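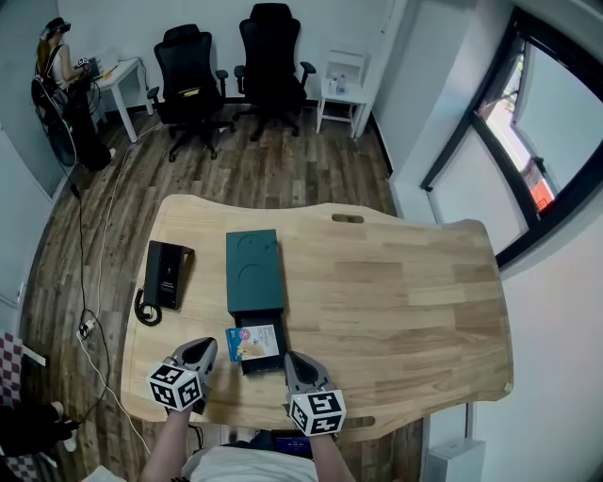 Wooden desk with the green storage box, Covalow office.

Progress report: paper records and home filing pilot
Prepared for the Pledeo fund by Kohei Ogura
06/02/2021

You asked for a plain account of where the money has gone and whether the pilot is doing what the proposal said it would. I will try to give one, though I should say at the start that I am less sure of the results than I was when we last wrote in November.

The idea was simple enough. Families in Ulora lose track of leases, school forms, tax letters and medical bills, and then pay for it in late fees and missed deadlines. We said that a box, a set of folders and one home visit would fix a good part of that. We have now given out 200 kits and spent $3855 of the supplies budget. The kits went out on time, and people took them gladly. I don't put much weight on that. People will take a free box.

What I wanted to know was whether anyone was still using the folders three months later. We sent a short survey to every household and got 33 back. Most of those who answered said they were "more organized" or "much more organized." I would ask you not to quote this anywhere. The people who return a survey about paperwork are the people who were already good at paperwork, and the question was worded so kindly that it would have been rude to say no. I wrote it, so I can say that.

The follow-up visits told us more. In several homes the folders were in use but the labels had been crossed out and replaced. "Household" meant nothing to people. "Landlord" and "car" did. One woman had thrown out our tabs and sorted everything by who she would have to call about it, and I think her system is better than ours. In other homes the box was full of things that had nothing to do with paper. We also found that the visit takes much longer than the hour we allowed, mostly because people want help reading the letters before they put them anywhere. That is a different service from the one you are paying for, and we should talk about it.

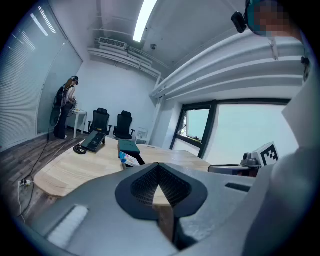 Close view over the wooden table, Covalow office.

On the scanning side, the Yao software has been in use since the winter. We have scanned over 1104 pages. The search feature finds typed letters well and handwritten notes hardly at all, and the sales material was vague on this point. Two families asked us to delete their files after thinking it over, and we did so. I would not extend the license until someone can explain what happens to the copies on the vendor's side. I have asked twice and received a brochure.

Still to do before the next report:
Reprint the labels using the words families picked themselves.
Rewrite the survey with questions that can be answered badly.
Visit homes that did not reply, starting with the north end of Ulora.
Get a written answer on file storage.

I am not asking for more money this round. If the visits to the homes that stayed silent go poorly, I would sooner stop the kits and put what is left toward help with reading letters.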